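About Gruvside

Print this page | E-mail this page

Gruvside is a soccer site out of Erkville. We publish match reports, team news and a fair amount of doubt. If you came looking for a done deal that a source close to the player has confirmed with an emoji, there are plenty of other places to go.

The site started as a mailing list for people who sat in the same corner of the old ground and didn't believe a word of the club's preseason promises. We had 200 readers then and most of them wrote in to disagree. We have more readers now. The mail hasn't changed much.

What we cover

Mostly the local league, the cup, and the bigger leagues abroad when there is something to say about them. We write up predicted lineups only after someone has been to training or at least spoken to a person who was there. Even then we get them wrong. Last season our guess at the starting eleven was fully correct in 4 matches, and we'd like to see the record of any outlet that claims to do better.

We don't run transfer rumors as news. A rumor gets a line in the Fung column, named after the street our first office was on, where we list what has been claimed, who claimed it, and what came of it. The October edition is usually the longest, once the summer's "imminent" signings have had time to not arrive. 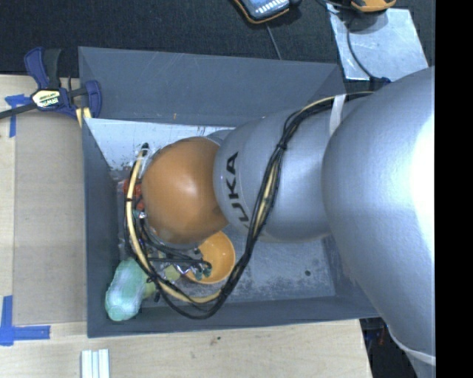 We are also careful with history, which clubs tend to treat as a branch of marketing. One team in our own league prints 1866 on its scarves. We have asked more than once to see something from that year with the club's name on it and are still waiting. When a founding date, a crowd figure or a record goal tally appears here, we have looked for a second source. If we couldn't find one, we say so in the piece.

Who pays for it

Readers, mainly. At last count 1582 of them had a paid subscription. The rest comes from Dornine, which sells boots and training gear and takes the ad slot at the bottom of match reports. Dornine doesn't see copy before it goes up. You have only our word for that, so read what we wrote about their spring boot and decide for yourself.

We take no money from betting companies. We have been offered it, and the offers get bigger every year - make of that what you like. We don't accept free travel from clubs either, though we do eat the press room sandwiches.

Corrections

We make mistakes and we leave them visible. The old wording stays on the page with a line through it and the right version goes next to it. If you spot one, use the contact form and tell us where you got your information. "Everyone knows" doesn't count as a source, even when everyone does.

Page last updated Dec 26, 2025

37 shares | 12 comments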